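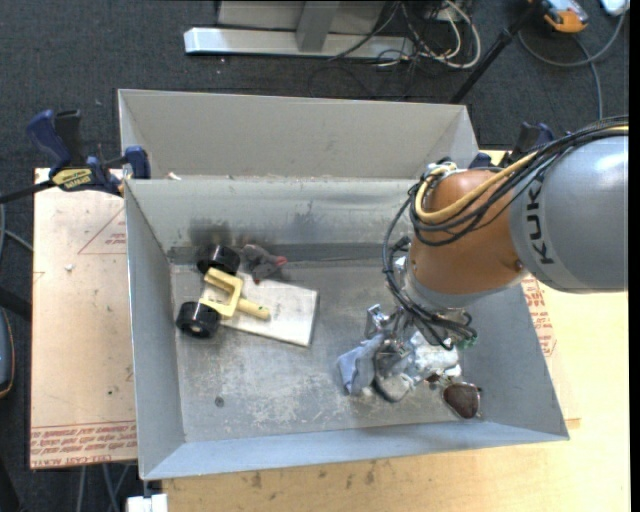

About Clustavell

Clustavell handles mixed returns and lost goods for shops, hotels and transport companies. Boxes come to us full of things that don't belong together: folded cloth, crumpled wrapping, sunglasses, odd lenses, flat boards, items with no label at all. We empty them into metal bins, separate what is in them, record each item and send it where it needs to go.

Capucine Le Goff started the company after several years in the returns department at Cordier, a clothing distributor. Small accessories there were often thrown out with the packaging they arrived in. She rented half a unit in Grinden and took on the sorting work herself, with Cordier as the first customer. We now have the whole building.

What we sort

Clothing and household cloth
Eyewear and small accessories
Bags, wrappers and other soft packaging
Boards and stiff inserts
Unidentified parts, held for 2 months

We do not take food, batteries, medicines or anything under pressure. If we find these in a box, we set the box aside and call you.

How a job works

Each delivery gets a job number at the door. Cloth is folded and kept off the bin floor where possible, as the metal scratches over time and can snag a loose weave. Lenses and glasses go into sleeves. Packaging is checked by hand for anything left inside, then baled for recycling. Most jobs are finished in 3 working days. Jobs of more than 1000 items are quoted separately.

Item records are kept in Clerer, our own stock system. Customers have had their own login to it since September 2022 and can release, donate or recall goods from the same page.

Visiting

Customers may drop off at the Grinden unit by appointment. Use the side entrance and bring your job number. Collections are made from the same door.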